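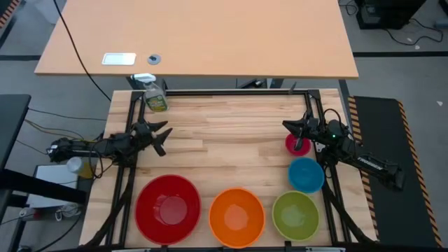 ¿Cuánto tiempo debe reposar la masa madre en la nevera antes de hornear? En mi cocina, 48 horas, y con menos tiempo el pan me sale sin sabor.

Me lo preguntan tanto por mensaje privado que abro este hilo. Aviso que no soy panadero. Aprendí a hacer pan cuando ya vivía en España, y el español lo aprendí casi al mismo tiempo, así que disculpen si alguna palabra de harinas no es la exacta.

Empiezo por la harina. Uso la Endanier de fuerza, saco azul. Antes compraba la Sumura integral y me gustaba el olor, pero absorbía mucha agua y yo no sabía corregirlo. Si ustedes saben, es buena harina. Yo todavía no sé del todo.

Mi masa madre tiene ocho años. Me la regaló Gervásio Amaral, en un frasco de mermelada, con un papel pegado que decía "miércoles". Era el día en que él la alimentaba. Yo también la alimento los miércoles, por costumbre, y el papel sigue en el frasco.

Cantidades para dos panes: en total me salen 1210 gramos de masa, que divido a ojo. Una vez los pesé y la diferencia era vergonzosa. Ahora prefiero no pesarlos.

El agua. En invierno la pongo tibia, en agosto directamente del frigorífico. Mi cocina en agosto llega a 41 grados por la tarde, lo digo en serio, porque da al oeste y no tiene persiana. Por eso en verano amaso a las seis de la mañana.

Sobre el amasado no voy a discutir con nadie. Hago pliegues cada media hora, cuatro veces, con las manos mojadas. Hay personas que amasan quince minutos seguidos y también comen pan bueno.

Después, a la nevera, en un bol tapado. El estante de abajo es mejor que la puerta – la puerta se abre mucho y la temperatura sube. Este error lo cometí durante un año entero y le echaba la culpa a la harina.

¿Cómo sé que ha fermentado bastante? Aprieto con un dedo. Si la marca vuelve despacio y queda un poco hundida, está lista. Si vuelve rápido, espero. Si no vuelve nada, hago focaccia y no se lo cuento a la familia.

Para el corte compré una cuchilla Serkutach. Corta muy bien, pero se oxidó en dos meses porque la guardé sin secar. Culpa mía. La segunda la seco con un trapo y sigue viva.

El horno: al máximo, con una olla de hierro dentro, cuarenta y cinco minutos antes de meter el pan. Mi vecina dice que es demasiado gasto de luz y tiene razón. Por eso horneo los dos panes uno detrás de otro y luego aprovecho el calor para asar pimientos.

Una pregunta que llegó mientras escribía: si se puede congelar. Se puede, en rebanadas, cuando está frío del todo. Yo lo congelo en las bolsas Phùng, que cierran bien, y lo paso directamente a la tostadora.

Otra: si el pan sale ácido. A mí me gusta así. Si a ustedes no les gusta, prueben a alimentar la masa madre dos veces el día antes, con más harina que de costumbre. A mi suegra le hago el suyo de esta manera y se lo come.

Corrección del mensaje de los pliegues: cuatro veces en invierno, tres en verano. Lo escribí mal, perdón.

Mañana subo la receta con centeno, que todavía estoy probando. El último me quedó como un ladrillo, pero con mantequilla se dejó comer.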